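The Small Pleasures of a Good Pinch

Two grippers, one arm and a drawer of laundry in Grivisville

Sep 23, 2026

The first thing you notice at the Losside workshop in Grivisville is how quiet a modern arm can be. I had expected whining gears. What I got was a soft hum, a click as the fingers closed, and then a dish towel going up into the air by one corner, as neat as you like. I may have clapped.

I was there for two days to compare a pair of grippers on the same arm, the Usik, a benchtop model the shop has been running since last November. The Usik has a wrist that takes either tool with four screws, so a swap is quick once you've learned which cable to unplug first (I learned this the slow way). Everything else stayed put: same table, same controller, same wrist camera, same pile of cloth.

Gripper one is a soft design, with silicone fingers that curl around whatever they touch. It's a joy with fruit. It picked up pears, a tennis ball and a bag of rice without a mark on any of them, and I could have watched it all afternoon. Gripper two is the Adams, a parallel pinch tool with two stiff fingers that slide straight in toward each other. On paper it's the dull one. By the end of the first morning it was my favorite thing in the building.

Cloth is where the two split apart. A pear has a shape and keeps it. A T-shirt has whatever shape it landed in, and flat on a table it gives you almost nothing to grab. The soft fingers wanted to hug it, and mostly they pushed it along. The Adams went in nose down, pinched up a ridge of fabric and held on. We ran 500 grasps with each tool over washcloths, shirts and socks, which sounds tedious and was, but you start rooting for the thing! The Adams dropped far fewer, and the ones it missed were nearly always thin hems lying dead flat.

Speed was a closer contest. The soft tool needs a moment for its fingers to fill and empty, and you feel that pause on every pick. The Adams is snappy, though it does ask more of the software. Come in a hair too low and it presses on the table; too high and it closes on air. Losside's fix is a little spring travel behind the mount, and it works beautifully – the arm can be slightly wrong and still get its sock.
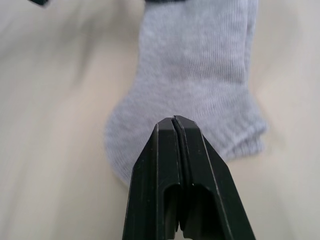

Fingertip shape matters more than any number on the spec sheet. Losside cuts several versions for the Adams, some broad like a spatula and some tapered, and we went back and forth between them all through the second day. The tapered black pair, with the tips closed, comes to a blunt point small enough to address one part of a light gray ankle sock and leave the rest of it alone. Fine ribbed knit is a nice test for a tip like that, with its shallow creases and so little height to work with. The broad pair has its own charms on towels, where a wide bite keeps the corner from twisting.

I also came away with new respect for the wrist camera. An overhead view tells you where the laundry is. The wrist view tells you where your fingertips are against it, and for thin fabric that's the information you want. It has its blind spot, of course, right behind the fingers, and the controller has to remember what it saw on the way in.

Would I buy the Adams? For a kitchen or a packing bench, I'd still start with the soft one. For cloth I'd take the Adams with the tapered tips and a spare set of the broad ones. The shop rates a set of tips for 2000 cycles before the edges need a look, and swapping them takes 5 minutes with a hex key.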